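Ticket 149: cutlery box, drawer and rests
Opened: Sunday, December 1, 2002
Site: Flellthorpe, white folding table
Reported by: Fengying Jia

**Problem**

The white rests slide when the Tillman box drawer is opened or shut, and the cutlery ends up on the drawer floor. Drawer also stiff for the last part of its travel.

**Log**

1. Cleared a space on the table before touching the drawer. Knife dealt with first, fork left for later.
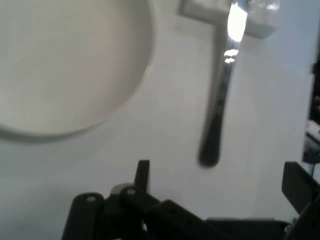
Wiped the tabletop with a damp cloth. The dark scuffs do not come off and are not part of this ticket.

2. Pulled the drawer right out to its stop. Rubbed candle wax along both runners and worked it 5 times. Better, still catches slightly on the left.
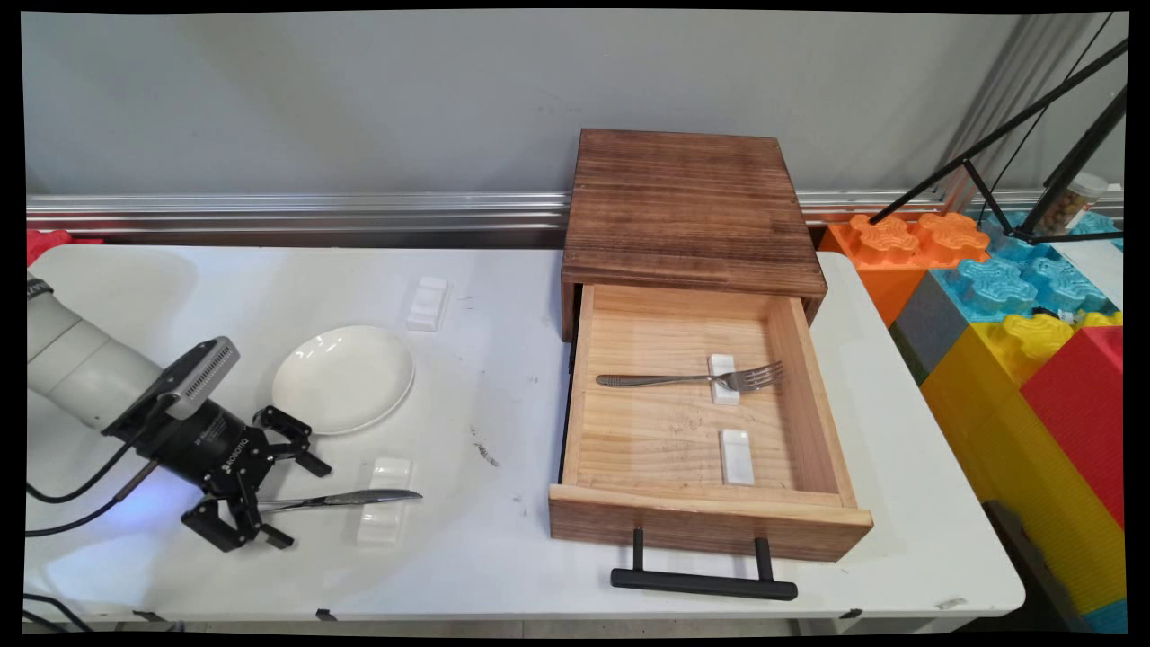 *Drawer fully open, fork on one rest, the other rest empty.*

3. Tried the rests on the bare wood. They move with about 5 mm of tilt at the front. Stuklow putty under each one held, but left a greasy mark. Removed it.

4. Screw in the side wall checked with a hand driver. Tight, left alone. 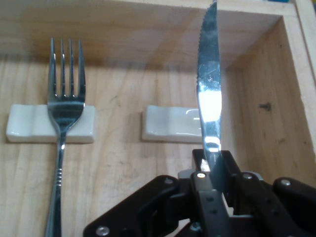 **Still to do**

- Cut thin felt for under the rests (Skummont sheet, 600 mm roll).
- Sand the left runner lightly and wax again.
- Fengying to confirm before closing.

Status: open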